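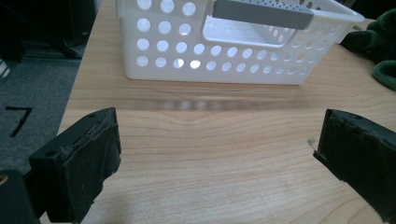
Gripper view, fingers open, white basket on the table. Pads to be changed (see notes).

February 5, 2026 — basket task, table 7

Recorded 80 demonstrations with the hand gripper. Ihor did the first half, I did the second. Total for the Raswood set is now 3,552.

Two must be thrown away. In one I started to move before the recording was on, in the other the tracking jumped when I turned my wrist too fast. Both are marked in the sheet.

The pads are worn. The upper edges are torn on both fingers and the rubber comes away in small pieces. Dario says the grip is still good enough, but I want new ones before we begin with the green cloth, because thin fabric catches on a torn edge. Concetta will look if we have a spare pair from Jarberg.

The holes in the basket make a dotted shadow on the wood in front of it. I do not know if the model will care about this. Manuela proposes to repeat a part of the set with the ceiling lamp off and the side lamp on — I agree, 200 episodes should be enough to compare.

To do: change pads, calibrate again after, ask Ihor to approach the basket more slowly. He closes the fingers too early.

V. Cirillo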